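Evening, in the break room

Got in at 7:40 and the lights were already on. Erzsébet Szűcs had the kettle going and a list on the back of an envelope. We have until the end of May to be out of the old floor, and she wants the lounge done before the desks. I said the lounge was the easy part. She said that was why she wanted it first.

It took longer than I thought it would. People leave things in a lounge for years. The drawers under the coffee machine held chargers, birthday candles, a bicycle pump and 18 keys, none of them labeled. I tried every key in every lock on our side of the building and three of them fit something. The rest went into an envelope for Lajos Vida, who looks after the building for the landlord and can decide for himself.

Coffee at ten with Attila Csonka. He is against the move. The new place is 12 minutes farther from his train and he has worked out what that comes to in a year. I didn't argue. He helped me carry the magazines down anyway, two trips, and then went back to his calls.

After lunch I started on the drawers in the reception desk and the shelf by the door. My rule was that anything with an obvious owner went to the owner, anything broken went in the trash, and whatever was left went on the round table by the booth sofa so people could come by and claim it. I sent a message around at 2:15 saying the table would be cleared at five.

Vilmos Gulyás came first and looked for his scissors, which weren't there. Two of the Brivero people came over from across the hall because they had heard there was free stuff. I told them to wait until five. Andor Tóth sat in the booth with his laptop for half an hour and gave opinions.

By the middle of the afternoon the small stuff had been thinned out a good deal. Still on the table were the food stickers, the dark gray pouch, the yellow tape, the little white box with the blue label and the bigger one with the red print, and the Minion, standing up. The gray cushion and the yellow-green one are staying with the sofa.

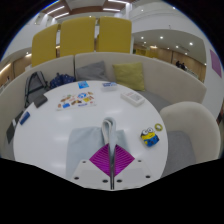 What went where

Stickers: Erzsébet took the sheet for her niece. She asked twice if anyone minded.

Minion: Andor says it came from a raffle at the Purnetti dinner and that he won it. Vilmos says Vilmos won it. I don't remember either of them winning anything. It is going in the box for the new reception desk and they can discuss it there.

Tape: into my bag. I will need it tomorrow for the boxes.

Pouch: no name in it. I put it in the top drawer of my desk with a note.

The two white boxes: Attila said to leave them with him and he would ask on his floor. I wrote that down so I can remind him.

The rest I put in a shoebox at ten past five and marked "lounge, unclaimed." The Brivero people didn't come back.

I wiped the table down after that. It shows every fingerprint under those lights and I went over it three times. The sofa is a bigger problem. The movers at Messina quoted 112 for taking it apart and bringing it over, and Lajos thinks it was built in place and may not come through the door at all. He measured the doorway while I held the other end of the tape. He is going to look for the original paperwork. If it can't be moved we leave it for the next tenant, and I will have to find homes for two cushions.

Box count for the day is 53, all numbered on two sides. The kitchen is next, then the supply closet, which I have been putting off. I need more flat boxes and a marker that works.

Home by seven. Soup and toast. My back is sore from the magazines. Called my sister and forgot to ask about the weekend, so I have to call her again tomorrow.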